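Skuvness: phone cases and trays, sorted and packed
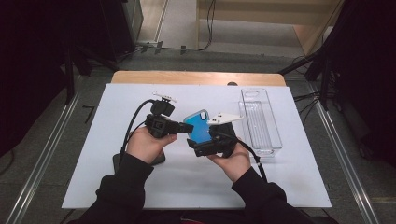 A bright blue phone case over the white board, clear plastic tray to the right.

What's in here

Skuvness is a collection of recordings about one small household and shop job: picking up phone cases, turning them the right way round and putting them away in trays. We love this job! It looks dull until you try to do a whole boxful neatly, and then you start noticing how differently a soft case and a stiff one behave when you pinch them by the edges.

There are 3185 clips in the current release, sorted into 6 folders by task:

pick_up - lifting a case off the board
turn - changing which way the camera cutout faces
tray_in - case into tray
tray_out - case out of tray
stack - one case on top of another
tidy - clearing the board at the end, anything goes

The tidy folder is the messy one and also our favourite. Clips there run to around 2 minutes, and people were free to do things in whatever order they fancied.

The things

Cases: mostly plain colours, chosen so they stand out against a white surface. The bright blue one turns up a lot (Tsehay's pick, and a very good one, it shows up beautifully under nearly any light).

Trays: clear, rectangular, long and narrow, with fine ridges running lengthwise along the floor and a rounded slot near one end. Clear plastic is hard to see on white, so please don't throw out clips where the tray edges look faint. We kept them on purpose.

Surface: a white board on a light wooden table. Other bits and pieces may be lying on the board too, and they don't have labels of their own.

Labels

Each clip has a plain text file with the same name, giving the task, the case colour and a one-line note. Notes were written by Ferdinand Kofler and Tsehay Zeleke, so you will meet two styles. Ferdinand writes "case, blue, tilted, to tray". Tsehay writes whole sentences.

Known problems

- "teal" and "green" are mixed up in the turn folder
- 4 note files in stack are empty
- tray_out is much smaller than tray_in, more to come in March

Related sets

Prividine covers the same trays with cables and chargers. Tefera is the kitchen drawer set, with the same folder layout, so scripts written for one should run on the other.

Questions and corrections

Open an issue or write to the Vasano list. Corrections to the colour labels are especially welcome, and we usually go through them on a Saturday.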